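Right, I promised a few of you a proper write-up of the pad and wheel settings in Clasach, so I'm going to do it as a string of posts and you can mute me if rally games aren't your thing. Kettle's on, off we go.

First thing, and it caught me out for a whole evening: the game keeps two sets of controls, one for the menus and one for the car. If you remap the handbrake in the menu set it looks as if it has saved, and then you get to the first hairpin and nothing happens at all. You want the second tab, the one with the little steering wheel on it.

Steering next. The default dead zone is far too big for a modern pad. I've brought mine right down to 3 and the car finally goes where I point it on the fast bits. If your stick is old and a bit wobbly you may need to creep it back up until the car stops wandering on the straights.

Throttle and brake can share one axis or have one each. Shared is the default (goodness knows why) and it means you can't brake with your left foot or finger while keeping the power on. Split them. You'll feel clumsy for a stage or two and then you won't want to go back, I promise!

Wheel people: the rotation setting goes up to 519 degrees, which is an odd number to stop at, but there we are. I drive with it at 284 for the forest stages and leave it there for tarmac as well, mostly out of laziness. Dela Tsikata uses the full amount and is quicker than me everywhere, so make of that what you will.

Oh, and the pedals. If you've got the Undis set, the brake reads backwards the first time you plug it in, so the car sits there with the brakes full on and you think the game's broken. Tick "invert" on the brake only. Leave the throttle alone.

Several of you asked about keyboard. It's perfectly playable! Turn on the steering smoothing, put the handbrake somewhere your thumb can reach, and be gentle with it. Anitha Iyer did the whole of the Plolidano rally on arrow keys back in July and finished it with all four wheels still attached, which I've never managed.

One small warning about profiles. The game only writes them when you back out to the title screen, so if you quit from the pause menu it forgets the lot. I lost more than 200 tiny adjustments that way, or it felt like it, and had to sit there trying to remember what I'd had the counter-steer assist set to.

I've not got far with force feedback yet. The Peeters stage is so bumpy that anything above the halfway mark makes my wrists ache, but turn it lower and you can't feel the back end going on gravel. If anyone has found a happy middle, do reply with your numbers and say which wheel you've got, and I'll try them this evening once I've had my tea.
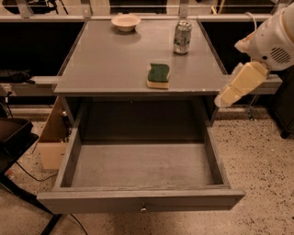 And do tell me if you're on a pad with the extra paddles underneath, as I'd love to know whether the game sees them as separate buttons or just copies of the face ones.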